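5. Changes to the work of handling staff

5.1 From packing line to recording table

When the Rieger cell was installed at Hiltum's Bekari depot, management expected that the main effect on staff would be a fall in the number of people needed on the mixed-goods line. That fall did take place, and it is dealt with in Section 4. The present section is concerned with a second effect, which was given little space in the planning papers and which took up a large part of our interviews. Some of the people who had packed mixed goods by hand were moved to a new kind of work, in which they handled the same sorts of goods with hand-held grippers so that their movements could be recorded and used to train the cell.

The company calls this "demonstration work". Staff mostly call it "the tables". Recordings are made at three sites: the depot itself, a training room in Tetow, and a group of domestic rooms made available by employees under a paid arrangement. The domestic rooms were added in March, after the technical team reported that recordings made on bare steel benches did not carry over well to other surfaces and other light. They are ordinary furnished rooms, and the goods belonging to the task share the space with whatever else is kept there.

By the close of our fieldwork the depot log listed 1463 accepted recordings. We were not given access to the log of rejected ones, and this matters for the argument that follows. Much of what staff told us about pressure, tiredness and fairness had to do with recordings that were turned down.

5.2 Skill and pace

Packers on the mixed-goods line had been assessed on speed. An experienced packer picked up several small boxes in one hand, squared them against the palm and set them down together. Participants described this with some pride, and several showed us the movement without being asked. At the tables it cannot be done. The gripper takes hold of an object between two padded fingertips, and the operator has to decide where on the object those fingertips should close and from which side they should approach.

Most participants said that the first weeks were unpleasant. They felt clumsy at a job they had done well for years. One woman, who had packed for longer than anyone else in the group, compared it to being asked to sign her name with a broom handle. She became one of the operators whose recordings were most often accepted, and she put this down to knowing beforehand how a carton would tip or a pouch would slide. Her supervisor gave a different account and credited her patience with the instructions. We do not think the two accounts conflict, but only the second appears in her appraisal.

This is a common pattern in our material. Knowledge that had been gained on the line was used at the tables every day, yet the job description for demonstration work lists no previous handling experience as necessary or even desirable. New operators have since been hired from outside at the entry rate. Former packers kept their old rate for a fixed period, after which they too move to the entry rate unless they are regraded. At the time of writing, no one had been regraded.

Pace is also set in a different way. On the line, the belt gave the pace and everyone could see it. At the tables an operator may take as long as she likes over a single pick, but a recording that runs over its time limit is marked down by the reviewing software, and the operator learns of this the following day. Danilo Gatchalian, shift lead at Bekari, told us:

"On the belt you knew at once if you were behind. You could catch up or you could call out. Now they come in and there is a list of what was no good from yesterday, and they can't remember which one it was. I can't remember either. I wasn't in the room."

He has asked for reviews to be returned within the same shift. The technical team agreed in principle and has carried this out at the depot only.

5.3 Bodies and furniture

The risk assessment for demonstration work was adapted from the one for the packing line. It covers lifting, standing time and trip hazards. It does not cover the weight of the grippers held out in front of the body, which was the complaint raised most often in interviews, or the height of the table. At the depot the benches can be raised and lowered. In the domestic rooms they are whatever tables were there to begin with, and operators of different heights use them in turn.

Two participants reported wrist pain that had led them to ask for a return to the line. One request was granted. The other was refused on the grounds that no line position was open, and the employee was offered reviewing work in its place. She took it and told us she was satisfied, although the hours are less regular.

Breaks were a further point of difference. Line staff had fixed breaks tied to belt stoppages. Table staff are told to rest "as needed", a phrase that managers regard as generous. Operators read it otherwise. Several said that they put off resting until a set of recordings was finished, and that with no stoppage to mark the time they could go a whole morning without sitting down. In the domestic rooms, where operators work singly or in pairs with no lead present, the break sheet was often filled in at the end of the day from memory.

5.4 Goods, clutter and judgement

A packing line is arranged so that nothing is on it except what is to be packed. The domestic rooms differ from it in this respect more than in any other, and the difference was sought on purpose by the technical team. Figure 3 gives an impression of the conditions. 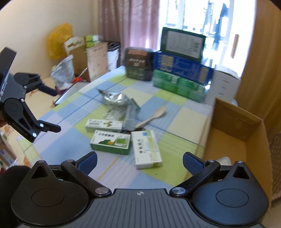
Seema Dixit

Figure 3. Demonstration work at a table in a furnished room. Two grippers are in view, one of them lettered "GenRobot.AI". Three medicine boxes lie near the middle of the checked cloth, with a crumpled foil pouch, clear plastic and a wooden spoon close by. An open cardboard box is at the right.

The items on and around the table in Figure 3 vary in the demands they make. A boxed medicine has flat faces and firm edges and offers several sound places to take hold. A foil pouch has no fixed shape, and thin clear plastic may be hard for an operator to judge even with bare hands. Participants were quick to rank goods in this manner, and their rankings agreed closely with one another. They agreed much less with the difficulty scores used in the task plan, which are based on size and weight. Operators therefore regarded some task sets as unfair before they had begun them, and there was no route by which a score could be questioned.

Judgement is called for at another level as well. Where objects lie close together or partly over one another, the operator must decide whether to move one thing to get at the next, and in what order. The written instructions say that recordings should show "natural handling". Participants pointed out that the natural way to deal with a pouch lying against a box is to push it aside with the back of the hand, and that this is the sort of movement the grippers rule out. What each operator did in its place was a small invention of her own. Some lifted the obstacle and set it down elsewhere — others worked from the far side and left it where it lay. Reviewers accepted both, though not evenly, and operators exchanged notes about which reviewer preferred which method.

We consider these exchanges important. On the line, new staff learned by standing next to someone. At the tables much of that contact has gone, and the sharing of methods has moved to the car park, to telephone messages and to the short handover between shifts. Gatchalian now keeps a paper notebook of methods at the depot, to which any operator may add. It has no official standing. The Tetow training room has asked for a copy.

5.5 Working in someone's home

The use of domestic rooms raised questions that the company had not met before. The employee whose room is used receives a payment and is present for some sessions. Colleagues who work there described a wish to be good guests. They did not like to shift furniture or ask for curtains to be drawn when light from a window made the work tiring to the eyes. One operator said that she tidied the room before leaving, in her own time, and would have been embarrassed not to.

Hosts had concerns of their own. They understood that their belongings would be recorded along with the task goods, and all had signed a form to that effect. Few could tell us how long the recordings would be kept or who outside Hiltum might see them. The form refers to a retention policy that was still in draft when we last asked. Staff representatives have requested that it be attached to the form in full before any new room is taken on, and that a host be able to withdraw without giving a reason. The second point has been accepted. The first was still under discussion between the representatives and the depot manager when our fieldwork ended.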